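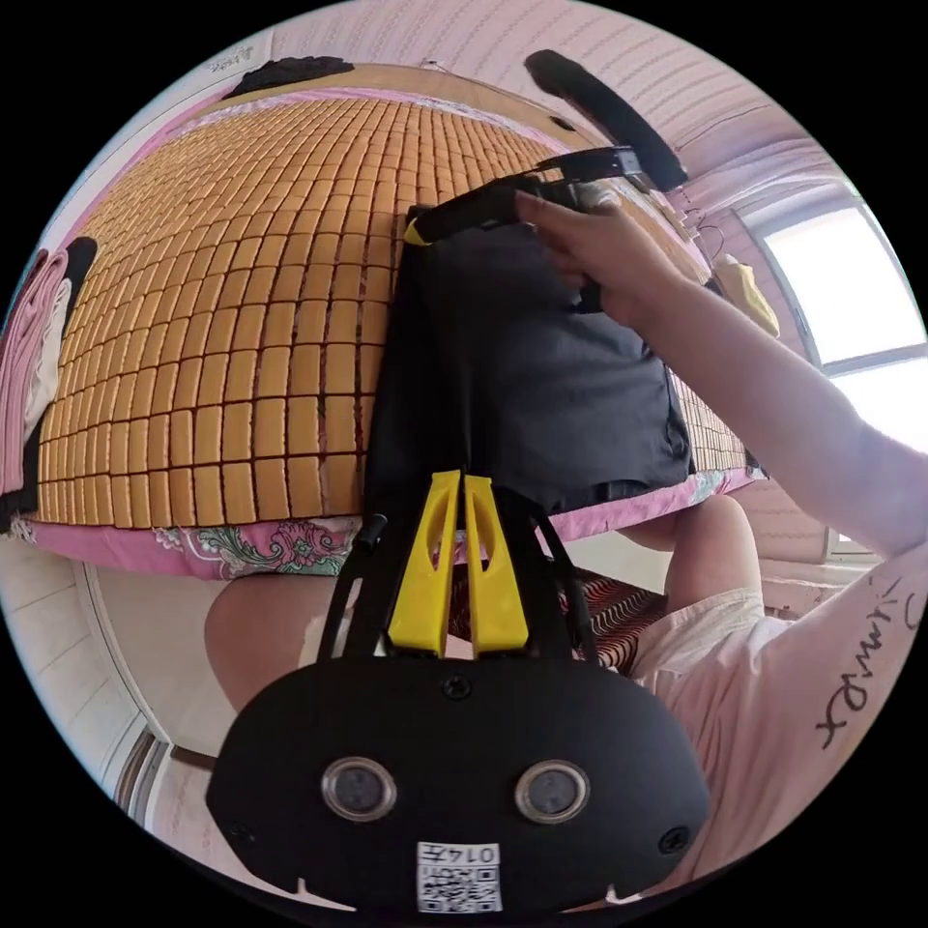
Gripper with yellow fingers over a tiled sleeping mat, label 0145

Ticket: Vovska phone loses mobile data after the screen has been off, Dusby nightly
Status: Closed, fixed in nightly
Component: Power / radio
Opened: 11 September 2020

Summary

After moving from the January stable release of Dusby to the current nightly, my Vovska drops mobile data when the screen has been off for a while. The signal bars stay up and calls still come in, but nothing loads until I switch airplane mode on and off. Wi-Fi is not affected. The battery also goes down much faster overnight than it did on stable.

Setup

Device: Vovska, single SIM, bootloader unlocked
ROM: Dusby nightly, clean flash, data wiped
Kernel: Kurnel, the build that ships inside the nightly
Backup tool: Dimitriou, used to restore apps after the flash
Root: none
Encryption: on, default settings

Steps to reproduce

1. Boot the phone and unlock it.
2. Turn Wi-Fi off and check that mobile data works in the browser.
3. Turn the screen off and leave the phone alone for 30 minutes, not charging.
4. Turn the screen on and load any page.

Expected: the page loads within a few seconds.
Result: the browser sits on a blank page and then reports no connection. The data arrows next to the signal bars never light up.

If I only wait a minute or two at step 3, everything works. If the charger is plugged in, everything works no matter how long I wait.

What I tried first

Reset the access point settings to default. No change.

Switched the preferred network type from LTE to 3G. Data still drops.

Moved the SIM to an older phone on stock firmware and left it overnight. Data was fine in the morning, so I don't think it is the carrier.

Turned off battery optimization for the browser and the messaging app. No change. I turned it back on afterward.

Wiped cache from recovery. No change.

Log, first pass

I cleared the battery stats, unplugged the phone at bedtime and pulled a bug report in the morning. The radio wakelock had been taken 3,897 times during the night. On the stable release I don't have a count to compare it with, as I never looked. The kernel log shows the same group of lines over and over: the modem asks to resume, the resume call times out after 300 milliseconds, and the modem goes back to sleep. A moment later it asks again.

That would explain both problems. The data link never comes back up, and the phone can't reach deep sleep because the modem keeps knocking.

Reply from the maintainer account was to check whether the restored apps had anything to do with it, and to repeat the test on a clean install. Fair enough. I wiped again, flashed the nightly, skipped the Dimitriou restore and set up nothing except the SIM.
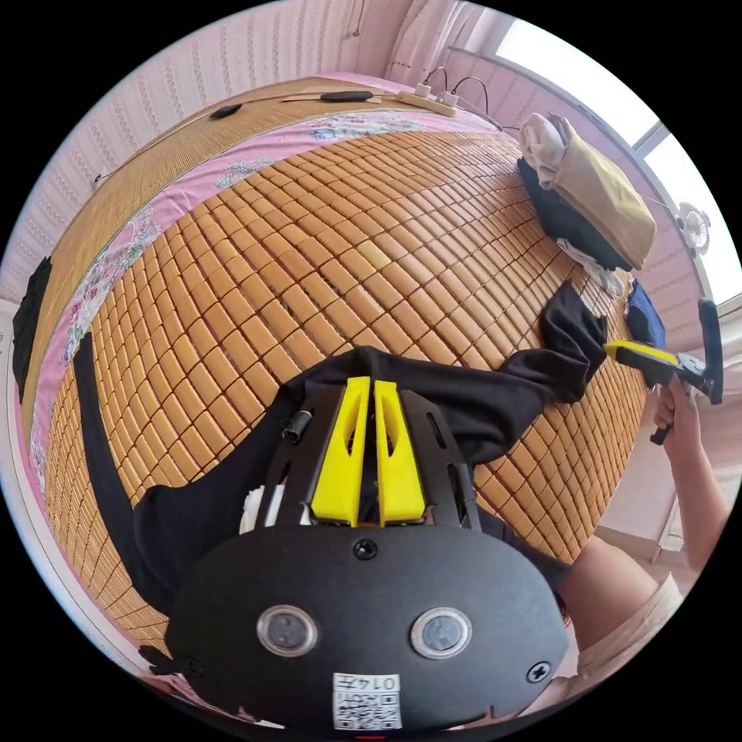 Can I put the old kernel on top of the nightly without wiping my data?
You can as long as both builds use the same Android version. Back up the current boot image first, then flash the older Kurnel zip from recovery and reboot. If the phone hangs at the logo, restore the boot image you saved.

Log, second pass (clean install, no restored apps)

Same result. Data gone after the half hour wait, and the same timeout lines in the kernel log. So Dimitriou is not the cause and I have taken it off the list. I put my apps back with it afterward and they all came over, apart from one banking app that wanted to be registered again.

Log, third pass (nightly with the Kurnel build from the January release)

Flashed only the kernel and left the rest of the nightly in place. Camera stopped working, which the maintainer had warned about, and the vibration was weaker. Mobile data stayed up through the whole test. I repeated it twice with the same outcome, then left the phone overnight – data was still up in the morning and the timeout lines were gone.

That points to the kernel, or to something the nightly kernel does differently when it talks to the modem firmware.

Comparing the two

I am not a kernel developer, so take this part as notes from a reader. The change list for Kurnel between the two releases is long, but only a handful of entries mention the modem. One of them lowers the resume timeout from 900 milliseconds to 300. The comment on that change says it was done to shorten the delay when waking the phone.

On the older kernel my logs show the modem coming back in well under a second, but hardly ever inside the new limit when it has been asleep for a long time. When the sleep was short it answers quickly. This matches what I see in step 3, where a short wait never triggers the problem.

It also fits with the charger. The phone doesn't go into deep sleep while charging, so the modem doesn't either.
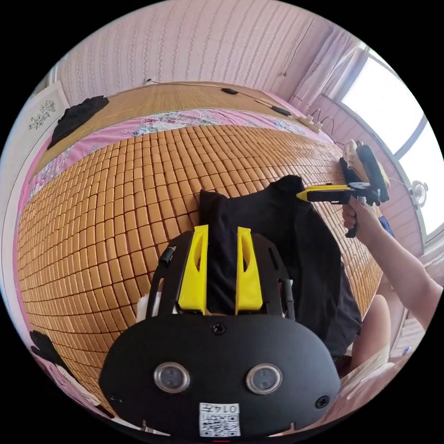
I asked for a test build with the old timeout and everything else left as it is in the nightly. It was posted the next evening. Flashing notes for anyone following along on the same phone:

Boot to recovery.
Back up the boot partition.
Flash the test kernel zip.
Wipe cache only, not data.
Reboot. First start takes longer than usual.

If you have set a screen lock, recovery will ask for it before it can read internal storage. I kept the zip on the SD card to get around this.

Results with the test build

Mobile data after 30 minutes, screen off: works
Mobile data after a full night: works
Incoming calls and texts: work
Camera: works
Vibration: back to normal
Timeout lines in the kernel log: none
Wake delay when pressing the power button: no difference that I can notice

Battery use overnight is back to what I remember from stable. I did not run a proper measurement.

Still open

There is one leftover that may or may not be related. When the phone moves from Wi-Fi to mobile data, the arrows sometimes take a while to appear. It recovers without help and I also saw it on the stable release, so I will open a separate ticket for it with its own logs. Please don't add it here.

Resolution

The longer timeout has been merged into Kurnel and is in the current Dusby nightly for the Vovska. I updated through the built-in updater with no wipe, removed the test kernel in the process, and ran the steps at the top once more. Data stayed up.

Users on the January stable release don't need to do anything, as the change never went into that branch. If you still see data drop on a nightly that includes the fix, please open a new ticket and attach the kernel log along with your modem firmware version, which is listed under Settings, About phone.

Closing.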